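Pre-Run Safety Checklist, Two-Arm Kitchen Cell (simulation stage)
Site: Grimshaw
Filled in by: Nayeli Arellano
Date: 2 Aug 2021

1. Speed limit of arms is set in the file and not only in the operator panel.
OK. Limit is 426 mm/s for both arms. Please do not change it for the demo.

2. Both grippers open and close on command.
OK. I repeated it 7 times for each side.

3. Stop command halts both arms together.
NOT OK. The right arm continues up to 4 degrees after the left one is already still. I wrote to Rernix in March about the same thing and I have no answer.

4. Counter height agrees with the drawing.
OK.

5. Keep-out zone is defined around the microwave and the wall behind the counter.
Partly. The microwave has a zone, the wall has not. The Emamano rule asks for both.

6. Small objects on the counter have a mass and a friction value.
Partly. The bottle is missing the friction. With zero friction it slides away and the test says nothing about the grip.

7. Elbows stay clear of the torso in every saved pose.
OK for the poses in the list. Pose 68 was added later and I did not check it.

8. Log is saved before the reset.
OK, but the folder name still says Funow. Somebody should correct it.

Result: do not move to the real arms until items 3 and 5 are closed. For item 7 I will do the check myself.

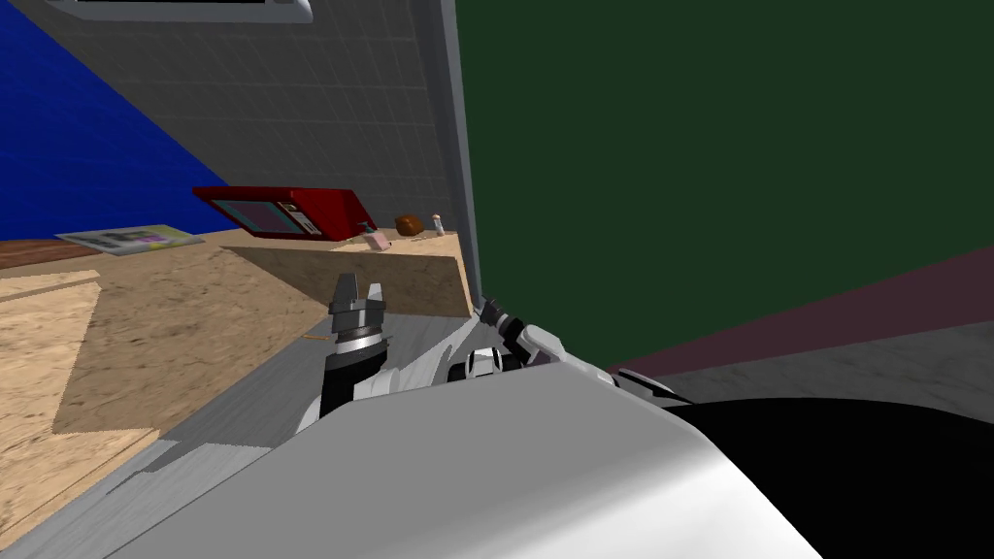
Item 6 can be closed by message, if the new value is written in it. For item 3 I want to see the log of both arms, with the same clock.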